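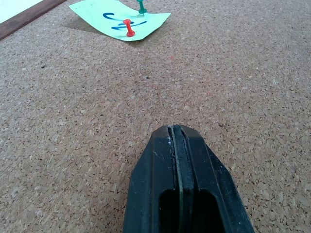
Notice board and corridor check, Jorcombe building

Posted in February by Kanyarat Wannasri

Filed under: Building Safety > Checklists and Forms

I made this list for the persons who do the monthly walk in our building at Jorcombe. The old list from Drestmont had only boxes to tick, and each of us understood the boxes differently. So I keep the boxes and add my comments under them. Please write OK, NOT OK or N/A, and your initials.

1. Boards on the wall
[ ] All screws are tight and the board does not move when you push on each corner.
Comment: Push with a flat hand, not with fingers. The board near the stairs was NOT OK two times last year. Henk Groen changed the wall plugs and it is OK now.
[ ] The frame has no splinters and no open corners.
[ ] The lower edge is not in the walking way of children.

2. Pins and papers
[ ] Every pin is pushed in fully.
[ ] No loose pins on the floor or on the shelf under the board.
Comment: Use the magnet on the stick, it is in the drawer with the tape. The magnet does not take brass pins, so look with your eyes also.
[ ] Papers are not hanging over a light switch, alarm button or exit sign.
[ ] Old papers are removed.
Comment: I take away everything older than one month, except the evacuation plan and the first aid names. If you are not sure, leave it and ask the person who wrote it.
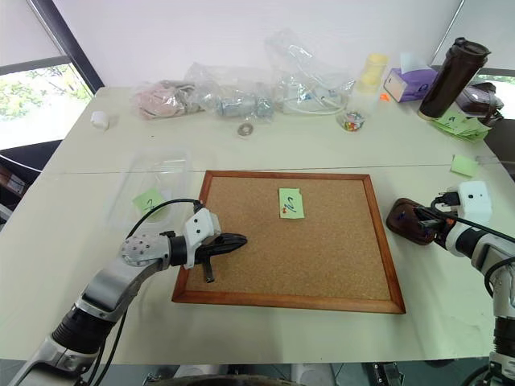 3. Corridor
[ ] The way is free for the full length, also behind the doors.
Comment: The Tritham delivery comes before 9 in the morning and the boxes are often put beside the fire door. They must be moved the same morning. In my last check I found them still there after lunch and I wrote NOT OK.
[ ] Clear width is 100 cm or more at the narrowest place.
Comment: The narrowest place is at the radiator. Measure from the radiator, not from the wall.
[ ] Floor mats lie flat.
[ ] Emergency lights come on with the test button.

4. Extinguishers
[ ] The needle is in the green part.
[ ] The seal is not broken and the tag has a valid date.
[ ] Nothing is hanging on the hook or standing in front.
Comment: The one by the kitchen had an umbrella on it. Please tell people in a friendly way.

5. Ladder and storage room
[ ] Ladder feet have rubber on both sides.
[ ] Nothing heavy on the top shelf.
[ ] The door closes by itself.
Comment: It closes, but slowly. Meesuk has sent an offer for a new door closer, 270 with the fitting. I have asked for approval and do not have the answer yet. Until then write "slow" and not NOT OK.

When you finish, put the paper in the blue folder and send me a short message about any NOT OK. For something dangerous, call Henk first and write later.

Contact: Kanyarat Wannasri, building office | © Jorcombe | Back to top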